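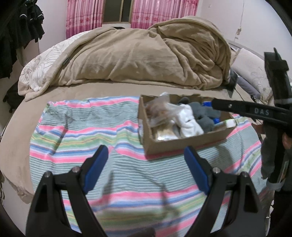 OK so I finally started the one-box-per-trip thing and I am hooked! The rule is simple: whatever I need for an overnight goes in one shallow cardboard box on the bed, and if it doesn't fit it stays home.

I stole this from Juniper Kincaid, who packs for the Merkside bus with 30 minutes to spare and never forgets a thing. I usually need a whole evening and still leave without socks.

Doing it on the striped blanket is weirdly cheerful btw. Pink, mint, pale blue, all those little lines. My suitcase used to live on the floor by the door and packing felt like a chore every single time.

Snacks go in a zip-top bag, always. I learned that one on the way to Skenasari last May, when I was shaking crumbs out of a sweater for 2 days.

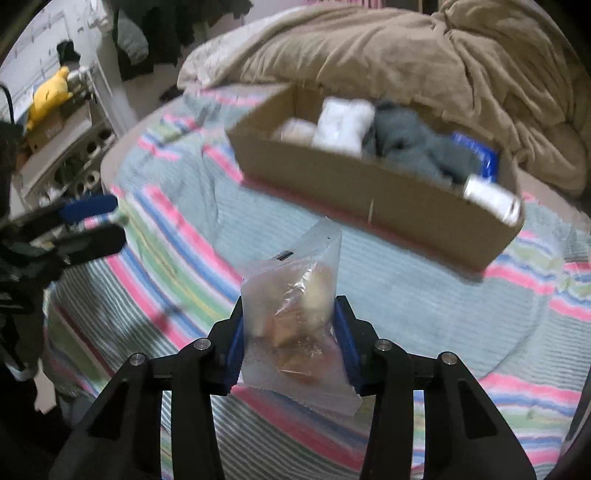 Do you pack the food first or last? Last, so it ends up near the top and you can grab it on the bus without digging.

Next thing I love: soft stuff in the middle. White cloth, then the gray fuzzy thing, and they keep everything else from sliding into one corner. I used to fold everything flat like I was working in a store. Bundling is so much faster!

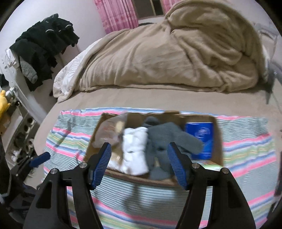 And anything in a stiff carton goes against the end wall, standing up, so the soft things hold it there. Napaporn Suwannarat told me she does the same with her tea boxes and now I feel very advanced.

Trying it for a two-night stay next, still one box. Wish me luck, I want to bring a second pair of shoes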